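Isau countertop water filter: four months in

I have bought three filter pitchers in my life and resented every one of them. They take up half a shelf, they're always empty when you want a glass, and the lid falls off when you pour. So when my sister-in-law Chantal Melnyk kept going on about her Isau I rolled my eyes for most of a year, and then I tasted her iced tea and ordered one the same night.

I love this thing! It sits next to the faucet and hooks onto it with a little diverter valve, and setup took me one cup of coffee (I did cross-thread the adapter the first time, so go slow and do it by hand, no pliers). There are 4 adapters in the bag and mine fit with the second one I tried. If you have a pull-down sprayer faucet you're out of luck, and I wish they said so on the front of the box and not on the side in gray type.

The taste is the big thing. Our water smells like a swimming pool from spring until October, and through the Isau it just tastes like cold water. Coffee is better, rice is better, and the kettle has stayed clean, where before I was scraping white crust out of it every couple of weeks.

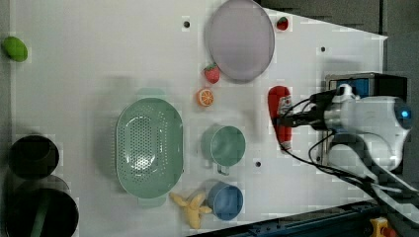
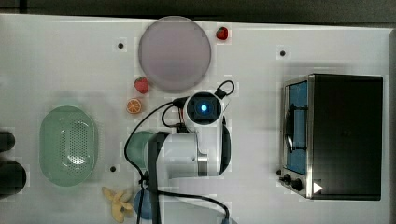
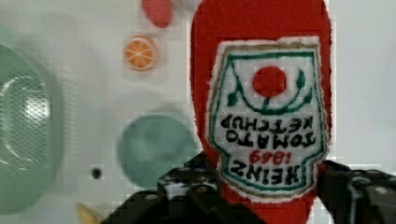 Flow is slower than the plain tap, no way around it. A tall glass is fine, but a stockpot is a wait, so I start it and go chop an onion. Dale Dhillon down the street has the Elteck, the one with the 2 cartridges side by side, and his fills a pot faster. It's also the size of a toaster and it hums — I couldn't live with that in a small kitchen.

Cartridges are where they get you, of course. Each one is rated for 1,112 gallons, and there's a dial on top you turn to the month you put it in. No app, no blinking light, and I'm very happy about that. I paid $148 for the filter with a spare cartridge, which stung a bit, but I was hauling jugs home from the store before this and my back has an opinion on the matter.

Two gripes. The hose is stiff and a few inches short, so it wants to sit on the left side of the sink whether you do or not. And the spout drips for a minute after you shut it off. I keep a saucer under it.

I wrote to the company about the hose and someone named Manee Mahawong sent me a longer one, free, in under a week. It's still stiff! But it reaches the right side now, and I've got my dish rack back where it belongs.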